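Warum hält eine Mütze eigentlich warm?

Draußen pfeift der Wind, die Nasenspitze wird rot, und dann kommt sie auf den Kopf: die Strickmütze! Sofort fühlt sich alles besser an. Dabei hat so eine Mütze gar keine Heizung eingebaut, keine Batterie und kein Feuerchen. Wie macht sie das bloß?

Die Wärme kommt von dir! Dein Körper ist ungefähr 37 Grad warm, im Sommer wie im Winter, und diese Wärme möchte ständig nach draußen in die kalte Luft. Auch über den Kopf. Eine Mütze lässt die Wärme nur ganz langsam durch, und das schafft sie mit einem tollen Trick: Sie fängt Luft ein.

Luft? Ja, Luft! Wenn sie still steht, leitet sie Wärme nämlich sehr schlecht weiter. Zwischen den Maschen und den vielen feinen Härchen eines Wollfadens sitzen lauter winzige Luftpolster fest. Je flauschiger das Garn, desto mehr davon passen hinein. Am unteren Rand haben viele Mützen außerdem einen Umschlag. Dort liegt der Strick doppelt, genau da, wo die Ohren sind. Schlau, oder?
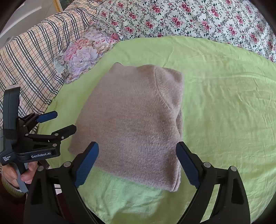 Esura Kinderheft, Ausgabe 88, Seite 2

Eine flauschige Mütze in Graubeige, flach zusammengelegt auf einem hellgrünen Bettlaken: So platt sieht sie fast wie ein kleines Kissen aus. Auf dem Kopf bekommt sie ihre runde Form, weil Maschen sich dehnen können. Jede Masche ist eine Schlaufe, die in der nächsten Schlaufe hängt. Ziehst du daran, wird die Schlaufe breiter. Lässt du los, rutscht sie wieder zusammen. Ein gewebtes Bettlaken macht das viel weniger mit, denn seine Fäden laufen schön gerade über und unter einander her.

Arvid Haugland strickt seit vielen Jahren Mützen und hat für uns einmal mitgezählt. Für seine Kindermütze »Klinhom« brauchte er 2.892 Maschen! Angefangen hat er am Rand, dann ging es immer im Kreis herum nach oben. An der Spitze strickt er zwei Maschen zusammen, dann wieder zwei und wieder zwei, bis nur noch ein kleines Loch übrig ist. Faden durch, festziehen, fertig!

Probier es aus!
Du brauchst zwei gleiche Gläser mit Deckel, eine Strickmütze und warmes Wasser aus der Leitung (lass dir von einem Erwachsenen helfen). Fülle beide Gläser gleich voll und schraube sie gut zu. Ein Glas kommt in die Mütze, das andere bleibt ohne. Nach einer halben Stunde fühlst du mit dem Finger nach. Welches Wasser ist wärmer?

Und jetzt eine Knobelfrage: Was passiert, wenn du statt des warmen Wassers einen Eiswürfel in die Mütze packst, am besten in einem kleinen Beutel? Schmilzt er schneller oder langsamer als einer, der offen daneben liegt? Überlege erst und probiere es dann aus!

Im nächsten Heft: Wie kommt die Farbe in die Wolle?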